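# Small parts, big parts, and where to put them

When I set up my workroom in Daldale I kept everything in one big box, and every job began with a search. Now I sort before I work. Put the small metal pieces, like nuts and discs, on the table in groups of the same kind, near the front edge where your hand comes first. Large curved parts should not lie on the table at all. I stand them in a cardboard box on the carpet.
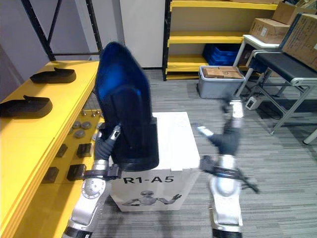 Write on the box what is inside, on two sides. A box without a name will be opened again and again. For screws I use jars with a lid, the 205 ml size, and I fill them only to the half -- a full jar spills when you search in it.

Choose bins with a light floor. A dark washer on a dark bottom is very hard to find, and a pale one needs only a quick look. Wipe it with a damp cloth before you fill it again. 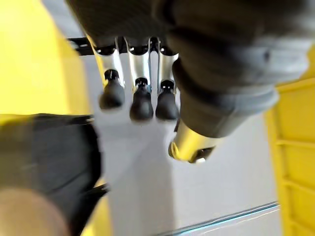

Daldale, October

I have changed my shelves. The new ones are black steel angle with holes, so a board can move up or down with two bolts. My boards are 900 mm long and yellow. Flat trays go on the upper board, with space between them, so you can lift one and not touch the next.
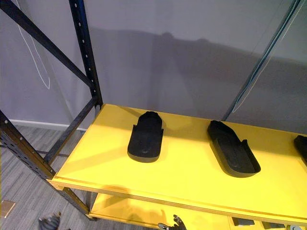

Tighten the bolts again after one week, because the frame settles a little under the weight. Heavy things stay low -- for me this means everything over 3 kg.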